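3.2 Materials and soiling procedure

Pile fabrics were chosen for the second part of the study because earlier work on household textiles has dealt mostly with flat weaves. A flat cotton cloth can be wiped, boiled and dried in a short time, and its surface can be sampled with a contact plate. Pile behaves differently. The fibers stand away from the backing, and dust settles at their base, where a plate pressed on the surface does not reach it. For this reason we report two values for each item, one for the fiber tips and one for the backing.

A total of 148 items were collected from households in the Vainio district between October and December. Each household was asked to hand over items in their normal state of use and not to wash or brush them beforehand. Items with electronic parts, glued trim or a filling other than polyester were left out. Pile length was measured at five points on each item with a depth gauge, and the mean was used to place the item in the short, medium or long group. Items with more than one fabric, such as a toy with a different cloth on the muzzle, were sampled on the larger area only.
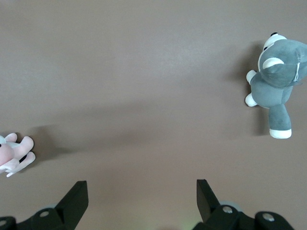 Figure 4. Plush toys on a plain brown tabletop. The gray toy at right has a white muzzle area.

Sampling followed the vacuum method of Wieczorek, with two changes. First, the nozzle was held at a fixed height by a spacer ring, so that pressure on the pile did not depend on the operator. Second, the filter was changed after each item and not after each household. Filters were weighed before and after use in a room held at constant humidity. Three blank filters were run at the start and end of every session, and the mean blank value was subtracted from all readings in that session.

Washing was done in a front-loading machine (Kasine) on the wool setting with a liquid detergent (Lidalex) at the dose given on the label. Half of the items in each pile group were placed in a mesh bag and the other half were washed loose. All items were then dried flat on racks for 17 hours. Tumble drying was not tested. Chávez found that heat can mat the tips of long acrylic pile, and a matted surface would have made the second round of sampling hard to compare with the first.

Dust mass at the backing was determined by cutting a small plug from a seam allowance after the second vacuum sampling. Plugs were shaken in 2,000 mL of filtered water, and the water was passed through a membrane (Fustex). The cut was closed by hand with polyester thread. Seven items could not be cut without opening the filling and were removed from the backing analysis, although their tip values were kept.

Differences between the bagged and loose groups were tested with a mixed model, with household as a random effect and pile group as a fixed effect. Dust mass was log-transformed before fitting. Items returned by the same household were treated as related even when they came from different rooms. Results for fiber tips are given in Section 4.1 and those for the backing in Section 4.2.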